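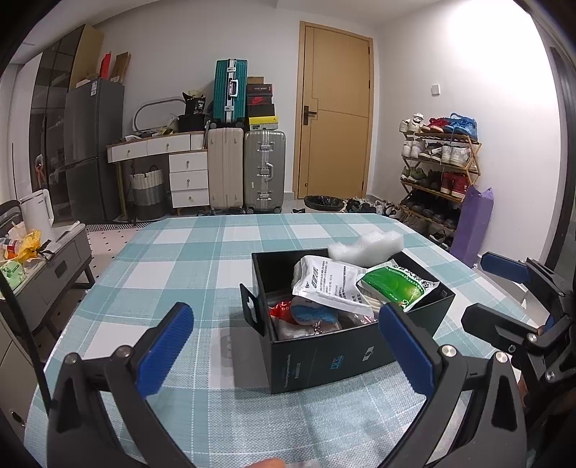

Section 3. Sorting the Parts Box

Your Pranik shelf kit ships in one main carton. Everything small travels separately in the parts box, along with the padding, the paperwork and whatever else the packing line felt like adding that morning. Sort it before you touch a single panel. Allow 20 minutes, or longer if you enjoy packets.

Before you start

Pick a table you can give up for the evening. A tablecloth is a good idea, plaid or otherwise, as small screws roll on bare wood and vanish on carpet. Keep shopping bags, shoes and your own trash well away from the sorting area.

1. Set the box on the table and fold the flaps outward. Leave them attached. You will want them if anything has to go back.

2. Lift out the foam first. It tends to stick up at the back and is usually wedged in by a packet or two. Pull straight up, slowly.

3. Take out the printed packets and lay them face up. Some packets are printed only in Chinese. Match these by the part number in the chart on the back cover, and leave them sealed until step 6.

4. Remove the clear plastic bags one at a time. Hold each up to the light. A bag that looks empty may contain the 2 mm hex key, the smallest thing in the kit and the one you can't finish without.

5. Feel along the bottom of the box with your fingers. Do this even if you are sure.

6. Open the packets over a bowl or tray, one packet per bowl. Cereal bowls are fine.

CAUTION: Small parts. Keep children and pets out of the room until sorting is done. Cats in particular regard an open box as a delivery addressed to them.

CAUTION: Do not eat the drying packets. They are labeled, but we are told to say it here too.

Note: Kits packed before September may include a Plirkitz wall anchor set in place of the Urkar set. Both fit. Don't mix them in the same wall — the drill sizes are different, and the wall remembers.

7. Check each group against the parts list. If something is missing, repeat step 5, then look inside the foam.

8. Still missing? Contact Parry Parts Service and quote form 347. Have the number from the carton label ready, which means finding the carton label.

Put the foam and empty bags back in the box, close the flaps and store it until the shelf is up and holding weight. Go on to Section 4, Side Panels.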